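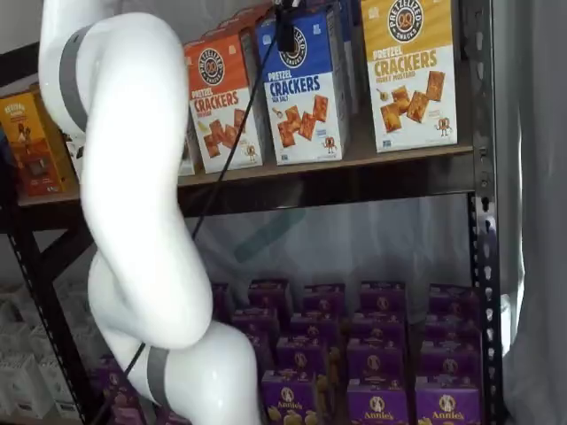 May 12, 2021
Handout by the course instructor, Figueroa

Facing is the practice of setting each package upright at the front of the shelf with its main panel toward the shopper. One facing is one package width visible from the aisle, regardless of how many units stand behind it. Variants of a brand are placed side by side when they share a layout and differ in color, as with the Pretzelized pretzel cracker boxes: the blue Sea Salt box has an orange-red one to its left, and the round logo sits at the top of both. Color then separates the variants and the logo holds the block together.

Shelf height. Perforated uprights allow a board to be moved without changing the rest of the unit. Set the clearance from the tallest box in the row, then add 38 mm for the hand. Record the new position on form 779.

Depth. Pull stock forward after every count. A box left at the back counts as inventory but gives no facing.

Exercise. Using the Mumley store plan from January, assign facings to the snack row on a total width of 2106 mm. Leave 100 mm free at the right end. Show the width of each block in your answer.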